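Teaching Fabric Handling from Hand-Held Gripper Demonstrations

Project report, Group 11
Philomena Dunne, Oluwatosin Ogbonna

1. Task and scope

The goal of the project was to collect human demonstrations of simple cloth handling and use them to train a policy for a single arm with a two-jaw gripper. The task was limited to three actions: grasp an edge, lift it, and drag it to a new position on a bed or table. Folding was left out after the first planning meeting.

We compared two ways of recording. The first was remote control of the lab arm through the Jiretti interface, with the operator seated beside the table. The second was a hand-held gripper with its own camera, moved by the demonstrator directly.

2. Recording method

Remote control gave clean joint data but was slow. Operators had no force feedback and tended to close the jaws above the cloth or press too hard into the surface. After two sessions we kept it only as a baseline.

The hand-held tool needs no arm on site, so most recording moved to private homes. The demonstrator holds the tool so that both jaws stay in the camera view. Each episode starts with the jaws open and ends when the cloth has been released. Gripper pose is estimated afterward from the video and the inertial data, and jaw width is read from the video.

In the bedroom recordings, the target was a navy scarf with rows of printed medallions and a shiny blue border, spread over part of a bed. The grasp is taken on a gathered edge, with a fold of the silk between the jaws. A second patterned cover and a crumpled brown cloth lie next to the target, so the policy has to separate one print from another. Daylight from the window behind the bed overexposes part of the view. 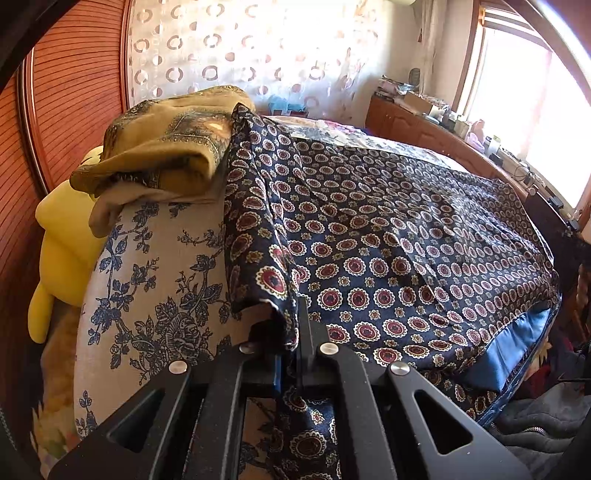

3. Data

We recorded 1,229 episodes. The original target was 3,000, which was dropped in October when it became clear that pose estimation took longer than recording. Episodes were removed if the pose track was lost for more than one second or if the jaws left the view. After this step 1,000 episodes were used for training, and the rest were kept for checking the filter.

4. Problems

Strong backlight was the main cause of lost tracks. Locking the exposure before each session helped, but dark fabrics then lost detail in the folds. Thin cloth caused a different problem: jaw width is nearly the same for one layer and for no cloth at all, so a missed grasp can't be detected from width alone. We labeled missed grasps by hand – a slow step that should be planned for from the start.

The two demonstrators also worked at different speeds. Ogbonna's episodes were resampled to match Dunne's before training.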